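Segmenting two-handed cloth demonstrations from jaw signals
Speaker notes, long version
Elaine Xavier, with Siobhán Gilmartin
Ní Chonaill group, September workshop, Kumska

Slide 1. Title
Name, group, co-author. Say that Siobhán did the labeling tool and will take questions on it. Move on quickly, the chair is strict.

Slide 2. Problem
Demonstrations of cloth handling are long and contain several grasps per hand. A policy trained on whole recordings has trouble with the regrasp, when one hand lets go and the other must hold still. We want to cut each recording into short segments with a known state for each hand: open, closing, closed, opening. Labeling by hand works but is slow, and two people labeling the same recording disagree on where a grasp begins.

Point at the lower plot. The two colored lines are two labelers on the same recording. The gap between them is the first thing to explain. One labeler marks the start of jaw motion, the other marks contact with the fabric. Both followed the written instructions, which said "start of grasp."

Slide 3. What we claim
Jaw width alone is enough to place the closing boundary for most grasps on flat fabric. It is not enough for the opening boundary. Drokemo is the segmenter that uses jaw width first and falls back on wrist motion where jaw width is ambiguous.
Do not say "solves." The reviewers objected to that word and they were right.

Slide 4. Data
The Trudunitz set. 159 recordings, nine operators. All were made with a pair of hand-held grippers, one per hand, with a view from head height. Garments are placed on a bed with a fitted cover. No robot motion is in the training data. Operators were told which garment and which end state, and were given no order of steps.

11 recordings are excluded. Reasons are in the appendix: clock drift between the left and right gripper in most of them, and dropped video in the rest. The exclusions were fixed before any segmenter was run. Say this even if short of time.

Slide 5. Sensor streams
Three streams per hand: jaw width, wrist pose, and a wrist view. One head view shared by both hands. Segmentation uses jaw width and wrist pose only. The head view is used for labeling and for the policy later on, and the segmenter never reads it. People ask about this every time, so state it twice.

Slide 6. The two conditions
Left side of the slide, both hands free of fabric. Right side, both hands holding the lower part of a shirt. In the jaw stream the first is a baseline, and the second is a narrow plateau whose height depends on fabric thickness. A single layer of T-shirt cotton gives a plateau close to fully closed. A folded hem gives a higher one. A fixed threshold therefore has to be set per garment, or the plateau has to be found from its shape. We do the second.

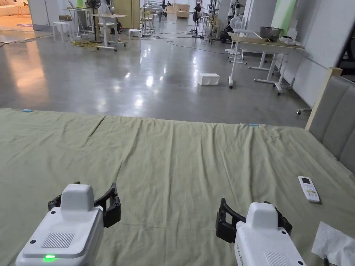
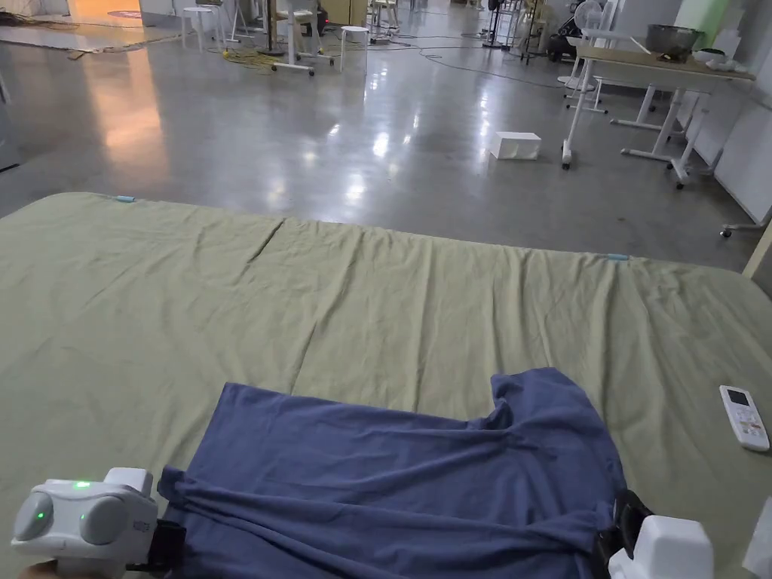
Page last changed: 2023-07-13

Slide 6, continued
Leave both views up while talking about the bed cover. The green cover is itself fabric and it wrinkles. When an operator pinches a shirt lying on it, the jaw can pick up the cover along with the hem. Jaw width then reads high, and the segmenter still reports a correct closing time. The label for what was grasped is wrong, but that is outside the segmenter's job. In the policy results we mark these cases separately.

On the right, note that the shirt is bunched near the bottom and that one part of it stands up in a peak. A labeler working from the head view alone has to guess where the jaw meets the fabric in a pose of this kind. Jaw width has no such difficulty. If only one sentence from this slide survives, use that one.

Slide 7. Method, closing boundary
Smooth the jaw width. Find each falling edge that ends in a plateau. The closing boundary is the point where the falling edge meets the plateau, taken from a two-line fit. Reject the edge if the plateau is shorter than the minimum hold time. Minimum hold time is the only parameter tuned on data, and it was tuned on one operator who is then left out of the test set.

Slide 8. Method, opening boundary
Harder. Operators tend to relax the jaw a little before they let go, mostly when setting fabric down. The jaw width then rises in two steps. The first step looks like a release and the fabric is still held.

The fallback: look at wrist speed relative to the other hand. If both hands continue to move together after the first step, the fabric is treated as held and the boundary moves to the second step. This fails when the other hand is also idle. We have no good answer for that case and the slide says so.

Slide 9. Evaluation
A boundary counts as correct if it falls within 50 ms of the label. Labels follow the revised instructions, where closing means contact and opening means loss of contact. Each test recording was labeled twice and disagreements were settled by a third pass.

Walk through the bars left to right. Closing: Drokemo and the fixed threshold are close on single-layer grasps and far apart on hems. Opening: the fixed threshold is poor everywhere, Drokemo is better, and human labelers are better still. Do not skip the last bar.

Slide 10. Ablation
Remove wrist motion. Closing boundaries do not change. Opening boundaries fall back to near the threshold result. This supports the claim on slide 3. Remove smoothing: false closings appear whenever an operator taps the jaw while waiting. Two operators do this constantly.

Slide 11. Effect on the policy
Same network, same training budget, segments from hand labels or from Drokemo. The policies differ less than repeated runs of either one. Be careful here. The comparison covers one folding task and one robot. It shows that the segmenter did no harm in that setting.

Slide 12. Limits
Flat starting states only. No garments with zippers, where the jaw can close on something rigid and give a plateau that looks like thick cloth. Idle-hand releases are unsolved. Jaw calibration is done once per session, and drift inside a session has not been measured.

Slide 13. Backup, clock drift
Only if asked. Show the left and right jaw traces from an excluded recording. The offset grows steadily over the recording, so a single shift at the start does not correct it. A linear correction might recover most of these. Siobhán has a script, untested.

Slide 14. Backup, labeling instructions
Old wording on the left, revised wording on the right. The printed handout has the full text.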